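Kenell Wooden Hangers for Shirts and T-Shirts

Home > Closet > Hangers > Wooden

Sold by the pack of 4
Item no. 545
In stock, ships from our own warehouse

The Kenell is a plain wooden hanger for tops. It has a brown finish, a curved metal hook and no crossbar underneath for pants. We have carried it longer than any other hanger in the shop, and most of the people who buy it come back for a second or third pack once they see how the first one looks on the rail.

The arms slope down gently from the hook, so a T-shirt hangs from its shoulders and the collar keeps its shape. Wire hangers tend to leave a point at each shoulder, especially on cotton jersey. The Kenell has rounded ends and does that a good deal less. Heavy knits should still be folded and kept on a shelf. No hanger is good for them over a whole winter.

Details

Material: solid wood body, steel hook
Color: brown
Hook: turns all the way around
Finish: clear, smooth, no coating on the arms
Notches: none
Use for: T-shirts, polos, button shirts, light blouses
Not for: pants, skirts, wide-neck tops, wet coats

Which size do I need?

The Kenell comes in one adult width. It fits most shirts from small to extra large. On an extra small the ends may reach a little way into the sleeves, and for those we suggest the Rello, a narrower hanger with the same hook. The Rello is also the one to get for children's clothes. Both hang at the same height, so you can mix them on one rail.

If you want a bar for pants, look at the Trình. It costs more and takes up more room.

Putting a T-shirt on the hanger

Go in from the bottom hem. Pushing a hanger down through the neck is quicker, but it stretches the collar, and on a cheap T-shirt you will notice after a month or two. Lay the shirt flat on the bed, slide the hanger up inside it and bring the hook out through the neck. Then take hold of both shoulders and pull them even, with the collar sitting level below the hook.
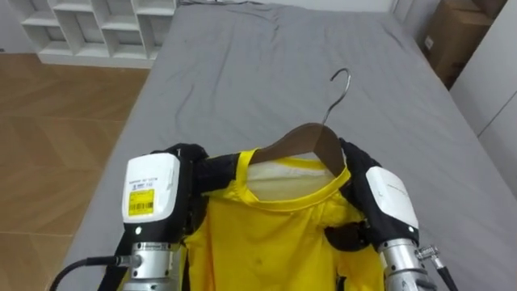

Smooth the sides down with your hand before you hang it up. Creases left near the hem will mostly drop out overnight. Creases across the chest usually need an iron.

Care

Wipe with a dry cloth. If a hanger gets damp, let it dry before you put anything light-colored on it. Small scuffs can be rubbed out with very fine sandpaper, going with the grain. Do not use furniture polish - it can mark fabric.

Customer comments

"Bought two packs for the spare room. One hook was a bit stiff to turn but it loosened up." - Romana Kubíček

"Good hangers, thicker than I expected. I had to take a few shirts out of the closet to make them all fit." - Phúc Lý

Orders and returns

Unopened packs can be sent back within the month. If a hanger arrives split or the hook is loose, write to Thoa Chu at the order desk and she will send a new one. You don't need to return the broken one. For shops and hotels, Tâm Hứa handles larger orders. We keep nearly 4,000 Kenell hangers on hand, and anything beyond that will ship in July.

Page updated 4 June 2020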